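How to Put Together a Small Memory Book for a Family in Grief

Updated in June, with the part on printing written again.

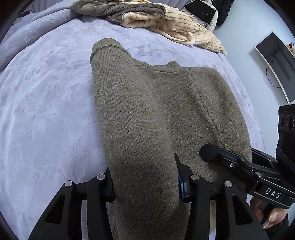
Brown-olive knitted sweater on a lavender bed cover.

A memory book is a short printed book about one person who has died, made from texts by the people who knew this person. I have edited several of them for families in Drinholm, in English and in two other languages. English is my third language, so I try to keep the instructions simple.

What you need before you start

One person who decides. In a family there are many opinions and all of them are painful, so please agree on the editor at the beginning and write it in the first message to everybody.
A page limit. For a first book I recommend 48 pages in a small format. The number of pages should be possible to divide by four if the book will be stapled.
A date for the texts. Six weeks is good. With three months, people put the letter in a drawer.

Step 1. Write the invitation

Keep it under one page. Say who the book is for, how long each text may be, and where to send it. I ask for 500 words. Most people will write less and a few will write much more. The longest text I received for one book had 2414 words, from a neighbor, and we printed 766 of them after I asked him for permission to cut.

Do not ask "Please write your memories." It is too big, and people sit before the empty paper. Ask small questions:

What did you do together on an ordinary morning?
Which sentence did you hear from this person many times?
What did you learn to cook, repair, sing or pray from this person?
Which piece of clothing do you think of first?
Was there a disagreement which you can tell about now with peace?

The question about clothing brings the best answers, in my experience. An aunt who has "nothing to say" will write a full page about a winter coat.

Step 2. Receive the texts

Accept every form: e-mail, handwriting, a voice message. Older relatives often prefer that you come and listen. Type what they say and read it back to them slowly. If a word is in dialect, leave it in dialect and put the meaning in brackets.

Save each original in a folder and never edit in it. Make a copy with the word "edited" in the file name. Once I did not do this, and I had to ask a widow to send her letter a second time. I was very ashamed.

Step 3. Edit with a light hand

Correct spelling, dates and names of places. Leave the order of thoughts as it is, also when it jumps. Grief does jump, and the readers of this book will understand.

Take out:

Medical details of the last days, unless the closest relatives want them.
Sentences which blame a living person.
The same story told for the fourth time. Keep the two best versions, they will be different enough.

About poems and prayers you must be careful. A psalm in an old translation is usually free to print, but a modern translation or a hymn from the last decades can belong to a publisher. Look at the first pages of the book you copy from. If there is an address for permissions, write to it and wait for the answer. For one hymn we waited five weeks and it came one day before the printing.

Step 4. Choose the order

I have tried to put texts by date, by age of the author and by the alphabet. What works best for me is to open with a short, light text from somebody outside the family, and then go closer and closer. The husband, wife or child comes near the end. The last page should be short. Sometimes it is only a recipe.

If the person belonged to a congregation, ask the pastor or priest for one page, and put it in the middle. At the beginning it makes the book sound like the funeral again.

Step 5. Layout

Use one typeface with serifs, size 11 or 12. Many readers of this book will be old, so 12 is safer. Leave wide margins, 15 millimeters or more on every side, and more on the inner side if the book will be glued.

Put the name of the author under each text and not above it. I saw this in a booklet from the Bridel reading circle and I have used it ever since. The reader enters the story first and then learns who is talking.

Leave two or four empty pages at the end with a small line on top: "For your own words." Choose a paper without gloss, otherwise the ink of a pen will smear.

Step 6. Print a proof

Always pay for one proof copy. Read it on paper, aloud, with one other person. On the screen I have missed a wrong year of birth three times in the same book.

A copy shop can do a stapled book in one or two days. For a glued spine or a cloth cover you need a bindery. We go to Ghiță, because they accept small orders and they answer the telephone before 9 a.m. Brinditz is cheaper for larger orders, but you must deliver a finished PDF with bleed, and they will not correct it for you. Ask every printer these things in the first call:

What is the smallest number of copies?
What does one more copy cost later, if we need it next year?
Do you keep the file, and for how long?

Step 7. Give the books away

Order a few more than the list says. There is always a cousin. Send the copies in a strong envelope with a handwritten card, and give the first copy by hand to the closest relative, on a quiet afternoon and not at the memorial meal, where there are too many people to open it.

Keep one copy with the original letters in a box. Write on the box what is inside and which relative should have it after you.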